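# Brulton Schools Netball – Frequently Unasked-For Questions

Most of these come in by email, usually in November, usually in capitals.

### Who can enter the league?

Any school in the Brulton area that can put seven players and a set of bibs in the same building. The bibs are the hard part. Small schools may combine with a neighbor, as Plenach and Pesalell have done, provided they agree on a name before the first game. Last season they played under both, and the results table has yet to recover.

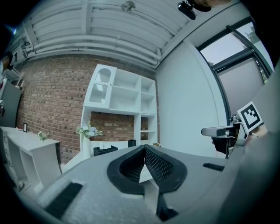

### How long are the games?

League games are four quarters. On tournament days we play two straight halves with no overtime, and the hall locks up at 9 p.m. whether or not your semifinal has finished.

### What does it cost?

The entry fee is $60 per team, paid before the draw. We can't take it in coins at courtside. We have tried.

### My daughter was moved to wing defense. Can I appeal?

No. Positions are up to the coach, and wing defense is a real position with real work in it. 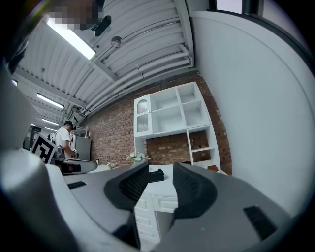 Parents are also asked not to send lineup suggestions to the umpire, who doesn't choose the team and has a whistle to think about.

### What happens if we're short of players?

You can start with five. Below that, the game goes to the other side, and most visiting teams will still offer you a friendly if you ask nicely. Players may not be borrowed from the crowd, including older sisters, however convincing the uniform.

### Is the mixed division coming back?

It's up for discussion. We had enough teams two years ago and then we didn't.
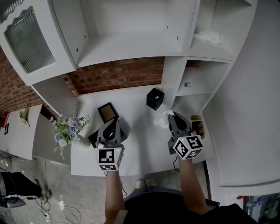 Eoin Duggan writes that his school would enter tomorrow if the games were moved off exam weeks, and that he has been saying so for some time. He has, and the draft schedule now does it.

### Who do I contact?

Philomena Conneely, at the league office, extension 1389. Mornings are best. If it's about wing defense, please see above.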